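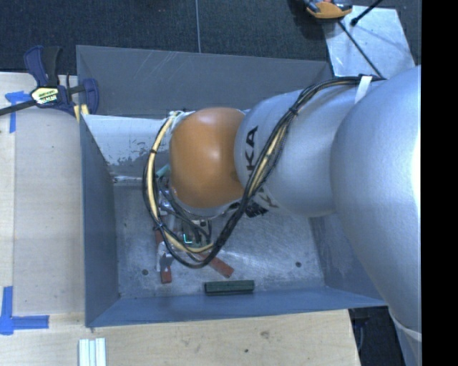 The bin is always the last thing anyone wants to talk about, according to the owner of Narkier, and she would know, having spent most of her working life filling and emptying them. People ask her about shelving. They ask about labels, and they love labels! But the plain open metal bin that all the small stuff ends up in? Never.

So I asked. I drove out on a Sunday, when the shop is shut and the phone stops, and we sat down with a pot of coffee and talked about bins for most of the afternoon.

She started out with wood. "My first ones were crates, and I loved the look of them," she told me. "Then you drop a few pounds of blocks in one every day for a year and the bottom goes. I was picking splinters out of orders." She switched to metal after that and never went back, although she kept wood for the work surfaces, and she gets a little heated if you suggest doing it the other way around. Metal benches are cold on the arms and loud, she says, and every small part you set down on one wants to slide off. A metal bin on a wooden top sits still.

I wondered about the scuffs. If you're the kind of person who likes things to look new (I am, a bit) a used metal bin is kind of a heartbreaker. She laughed at me. "Scuffs are fine. Scuffs are Tuesday. What I look at is the corners and the rim, because a bent rim will catch your sleeve." She runs her palm along the inside of every bin before it goes back in use, and showed me how – slow, flat hand, all four walls and then the floor.

Then we got onto sizes, and I have to admit I lost the thread for a while. She buys two kinds, the Grallora and the Lykkegaard, and has opinions on both that could fill a book. The Grallora is 800 millimeters long and the Lykkegaard is 700, and apparently that difference decides whether you can get two on a bench with room left over for your elbows. She likes the shorter one. Her packers like the longer one. They've been arguing since October.

What about how full to fill them? Less than you'd think. "If you can't see some floor, you're digging," she said. Small blocks are the worst for it, since they settle into each other and you end up raking through with your fingers to get at the one you need. She would sooner top up a bin several times a day. When the Derkura order came in, with 666 sets of small parts to sort and pack, she had the bins kept so low that a new hire thought they were out of stock. Almost 80 of those sets went out on the first morning, and she's still pleased about it.

Before I left I asked what she'd tell somebody setting up a bench at home, in a garage or a spare room. Get one bin, she said, and get it second-hand. Put it on the side of the hand you pick with, and raise it if your back starts to complain. Empty it all the way once a week, wipe the floor of it, and throw out whatever you can't name.

I went home and tipped out the one under my own bench. It took me until supper.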